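Clikmont picture frames, three months of use

I bought these frames in April, when we finally moved out of the boxes and into the apartment in Trollville. My wife wanted the family photos standing on the shelf in the hallway, and I wanted to stop seeing them in an envelope. The shop on our street had only very shiny metal ones. So I ordered a set of Clikmont tabletop frames, the plain wooden type with a leg at the back, and after one week I ordered a second set.

I will write first about the delivery, as I know many people had trouble with it. Mine came in one carton, each frame in its own paper sleeve, and no glass was broken. The second carton had one frame with a scratched corner. I wrote to the seller at 9 in the evening and the new one was sent without any discussion. They did not ask me to return the scratched one, so it is now in the bathroom with a drawing by my daughter.

Opening the frame is easy when you know how. The back is held with small metal tabs which you bend up with a fingernail or a coin. My advice is the coin. The tabs are stiff the first time, and I have a small cut on my thumb from learning this. After you have bent them four or five times they become soft, and one of mine broke off. If you are a person who changes the photos every season, this is a real weakness. My older frames from Kruger have turning clips, and these I can open in the dark.

The glass is real glass, thin, with polished edges. It arrives with a film on one side. Please look for this film! I put in two photos before I noticed that they looked a little foggy, and had to open everything again.

About the sizes. The set has three, and the numbers on the package are for the photo and not for the frame. The outside is quite a lot bigger, so measure your shelf before you order. The mat is included only in the largest size. It is white paper card, a little thin, but cut straight. I replaced one with a cream mat from an art store and it looks much more expensive now.
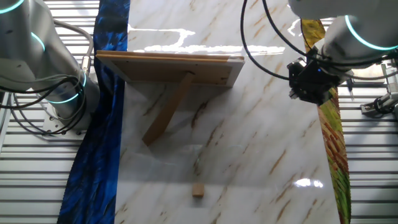
Written by the owner of Skolevness Home Notes

The leg is the part that I was most worried about. On cheap frames it is often cardboard, and it bends when the air is humid. The Clikmont leg is a flat strip of wood, narrow, and it opens to one angle and stops there. On a hard, smooth top it stands well. On a cloth it is less sure, and on our bookcase, where the board is slightly curved in the middle, the biggest frame leans back more than I like. I put a folded piece of felt under the leg and the problem was gone.

You can only use the leg with the frame upright. For a wide photo there is no second position, so you must hang it on the wall. There is a small hook in the bag for this, but no nail. I did not understand this from the product page, and three of my best beach photos are wide ones, so I was a little disappointed.

The color is light and warm, close to honey. It is not the same on all pieces. In my two sets there is one frame clearly darker than the others, and I keep it alone in the bedroom. My wife says I am the only one who sees it, but I see it each time. The wood has no strong smell, and cleaning is simple: a dry cloth for the wood, a damp one for the glass. Do not spray directly on the front, the liquid runs under the edge and can reach the photo.

For the price I paid, 44 for a set, I think this is a fair product. The same number of Kruger frames would cost me more than 100 today. Kruger has the better clips and a heavier feeling in the hand, and if you buy one single frame for a wedding photo, I would go there. For a full shelf of ordinary family pictures, I would take Clikmont again, and I probably will when the school photos come.

One last thing for people with cats. The small size falls easily when something brushes against it. Ours has fallen twice from the hallway shelf - the glass survived both times, but the corner has a dent now. A bit of removable putty under the bottom edge helps, and it does not leave a mark on painted wood.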